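Forum index > Big Bricks > Sorting, Storage and Layout

Thread: Big baseplate, small pile, where do you start?

gowda_ajith
April 11, 2024
I have a question that will sound stupid to anyone with a proper layout room. I bought a Grolent tub at a yard sale (they call it Grolent Jumbo on the lid, and the lid is the best preserved part of it). I kept one white baseplate and a handful of the bigger bricks and gave the rest to my nephew, who has already lost them.

The plan is a small flat mosaic with a bit of height at one end. I put everything on a black cloth so I can see what I own, and I start at a corner with the teal one.
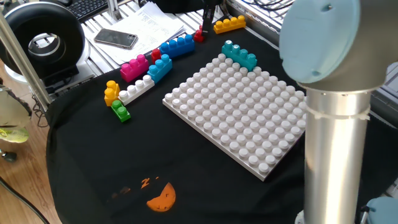 My trouble is that I never get past the first brick. I put one down, look at the rest, decide the first one is wrong, and have a coffee. Do you people sort by color first, by length, or do you just grab?

Ajith Gowda

studs_and_duds
Length. Always length. Color is how you sort when you want the pile to look nice for company.

Mostyn_Bricks
Disagree with studs. With a pile that size sorting is procrastination with extra steps. I have 3,143 pieces in the Mostyn barn build and those get sorted. A handful gets dumped out and looked at.

tomosm
I'm with the corner people. Start at a corner, work along one edge, and don't touch the middle until you have an edge you like. I did a harbor wall that way last May and only tore it out twice, a personal best.

On the cloth, though – get rid of it. Fabric creeps. You lean on it to press a brick down and the whole plate goes for a walk. I use a cork mat, 900 by 660 millimeters, and it has never gone anywhere, including the time I wanted it to.

Tomos Morris

gowda_ajith
The cloth stays. Black shows up the white plate and I can find the small red ones on it, and on my old beige table I couldn't find anything. It also has some orange print down at one end that I've grown fond of.

studs_and_duds
Beige table is a cry for help.

Mostyn_Bricks
Tomos, cork sheds. I pick crumbs out of studs with a toothpick every time I borrow somebody's mat. Cloth is fine if you tape the corners.

tomosm
Cheap cork sheds. Mine is a Trundon and it's been good for years. But we've had this argument in three threads now and I believe I lost two of them, so carry on.

plate_tectonics
Nobody has asked which way he turns the plate. I keep mine on the diagonal so a corner is always facing me. My husband says it looks like I dropped it there. The advantage is you can reach two edges without getting up, and getting up is where most of my builds end.

gowda_ajith
Mine is on the diagonal too, although I can't claim there was any theory behind it. Same corner, same teal brick. I'm leaving it this time.

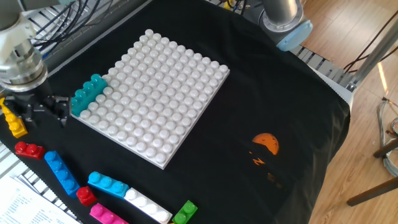 Teal on the plate, the rest still out on the cloth.

plate_tectonics
See, that's a perfectly good start. I'd bring the long blue in next, along the same edge, and let the light blue follow it. You get a nice fade and then you can be rude with the pink.

studs_and_duds
No no. Blue next to teal goes to mush from across the room. Red beside the teal, then white, and keep the blues for the far side.

Mostyn_Bricks
White on a white plate. Bold.

studs_and_duds
It's called texture. They had a whole article on it in the Dreva newsletter.

Mostyn_Bricks
They had a whole article on glue in the Dreva newsletter, too, and I've seen what that did to your windmill.

tomosm
Leave the windmill out of it. Ajith, whichever order you pick, put the yellow somewhere early. If you save it for last it ends up as a sun. Every time. I've got a cupboard full of suns.

gowda_ajith
I wasn't going to make a sun. Now I can't see anything else. I paid 70 cents for that tub and this is the most advice I've ever had on a purchase.

Going with red beside the teal, mostly to annoy plate_tectonics. Cloth taped at the corners tonight. Will report back once there's an edge.

plate_tectonics
It's going to need the blue.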